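Arnlow Rovers Appoint Eleri Humphreys as Head Coach of Women's First Team

Erasto Kombo moves to new role leading the club's player pathway

ARNLOW — Arnlow Rovers Football Club is pleased to confirm the appointment of Eleri Humphreys as head coach of the women's first team. Humphreys joins on a contract covering the next 2 seasons and will take charge when the squad reports for preseason training in June.

She arrives from Kneath Athletic, where she led the senior women's side for four seasons and won promotion in her second. Before moving into senior coaching she worked with the under-16 and under-18 groups at the same club, and several players from those groups went on to appear regularly for the first team. Humphreys played as a central midfielder and made 179 league appearances before retiring with a knee injury.

The club received applications from candidates with a wide range of experience. Final interviews were held at the Raririco Ground, and each candidate also led a session with members of the current squad. The board's decision was unanimous.

"I have brought teams to the Raririco Ground as a visiting coach and it was never an easy afternoon," said Humphreys. "The players here work hard for each other and the crowd stays with them when things are going badly. I want us to keep the ball better, press higher up the field and give younger players minutes that matter. There is a lot to do before the first game and I am looking forward to starting."

Humphreys succeeds Erasto Kombo, who becomes the club's director of player development. Kombo coached the women's first team in 156 competitive matches and guided it to a third-place finish last season, the highest in its history. The side also reached the semifinal of the league cup, a match played in front of a club record crowd of 3,405 at the Raririco Ground.

In his new position, Kombo will be responsible for coaching standards across all age groups, girls and boys, and for the link between the under-18 squads and the two first teams. He will work closely with Humphreys during the handover and will remain available to her throughout the season, although selection and training for the women's first team will be her decision alone.

"Six of the players in last season's squad came through our own age groups, and I would like that number to be higher," said Kombo. "When the club asked me to take this on, I did not need long to think about it. Eleri has done this kind of work before she ever coached a senior team, so we already speak the same language. I thank the players for everything they gave me. I will be in the stand on opening day and I expect I will find it harder than being on the bench."

The club can also confirm several changes to the support staff. The goalkeeping coach and the team physiotherapist will both continue in their current roles. A second assistant coach will be recruited before the start of the season, with particular responsibility for individual work with players returning from injury. Details of how to apply will be posted on the careers page of the club website.

Contract talks with players whose agreements end this summer are well advanced. The retained list will be released once all players have been informed, and the club asks supporters to respect the privacy of those involved until then.

The women's first team will play four preseason matches, two at home and two away, including a visit to Kneath Athletic. Kickoff for both home matches will be at 2:30 p.m. Admission is free for season ticket holders and for children under 12 accompanied by an adult. The full schedule will be published when kickoff times for the away matches have been agreed.

Season tickets for the new campaign are now on sale at last year's prices. Supporters who held a seat last season may renew it online or at the ticket office, which is open from 10 a.m. until 4 p.m. — and until kickoff on match days. Seats that have not been renewed by the end of June will be released for general sale.

Tasix will continue as front-of-shirt partner to the women's first team under the agreement already in place. The new home shirt will be presented at the supporters' evening, where Humphreys and Kombo will both take questions from members. Places at the supporters' evening are limited and must be reserved in advance through the membership office.

About Arnlow Rovers Football Club

Arnlow Rovers fields women's and men's first teams, together with girls' and boys' squads from under-9 to under-18. All home first-team matches are played at the Raririco Ground. The club is owned by its members, who elect the board each year.

Media contact

Requests for interviews with Eleri Humphreys or Erasto Kombo should be made in writing to the Arnlow Rovers press office. Player interviews will be available after the first week of preseason training.

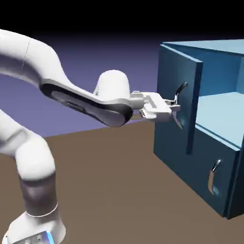

Computer rendering: white robotic arm at the handle of a blue cabinet.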